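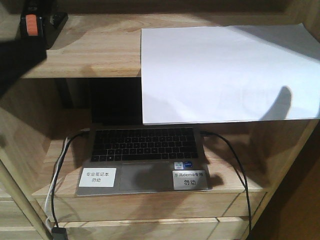
Huỳnh had asked at the open meeting in March whether a written rule was needed at all, given that most people who share a bench with a robot already know what should be left alone. The reply given by Flornemlow is that habits differ from one room to the next, and that a visitor or a new starter cannot be expected to guess them.

Flornemlow has therefore published the Jendimell Code, a guide to good practice for workplaces where robots and other automated equipment operate among ordinary furniture, computers and paperwork. The Code is free to use and applies to laboratories, training rooms and small workshops. It does not replace any legal duty on employers or any instruction supplied with a machine.

The draft was open for comment for three months and received 1,271 responses. The largest group concerned items that sit within or close to the working area but play no part in the task, among them laptops, loose paper and trailing cables.

Under the Code, any computer that must stay where it is should carry a label stating its use and the words "do not move", in the language or languages spoken by those who work there. The label should be fixed to the equipment itself and should be readable without lifting or closing anything. Cables that hang over the front of a shelf are to be noted in the daily check and, where they lie within reach of a moving arm, tied back before power is applied. 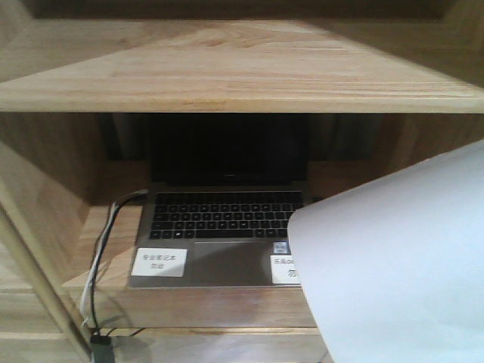 Shared shelving with a labelled laptop and loose paper, both covered by the Jendimell Code.

Paper is treated separately. A sheet that covers a screen, a keyboard or a label counts as an obstruction, and the person in charge of the session decides whether it stays. Where handling paper is itself the task, the session record should say so and give the size of the sheet.

The Code also sets out who may restart a machine after a stop, how long records are to be kept, and what a visitor must be told on arrival. Hurkuseo, which took part in the drafting, will adopt it at all its sites and has asked its suppliers to do the same.

Printed copies are limited to 300 in the first run - further copies will follow if there is demand. Organisations with fewer than 100 staff may request a short version, which leaves out the sections on site-wide audits.

Comments on the published text may be sent to the Flornemlow standards desk.

ENDS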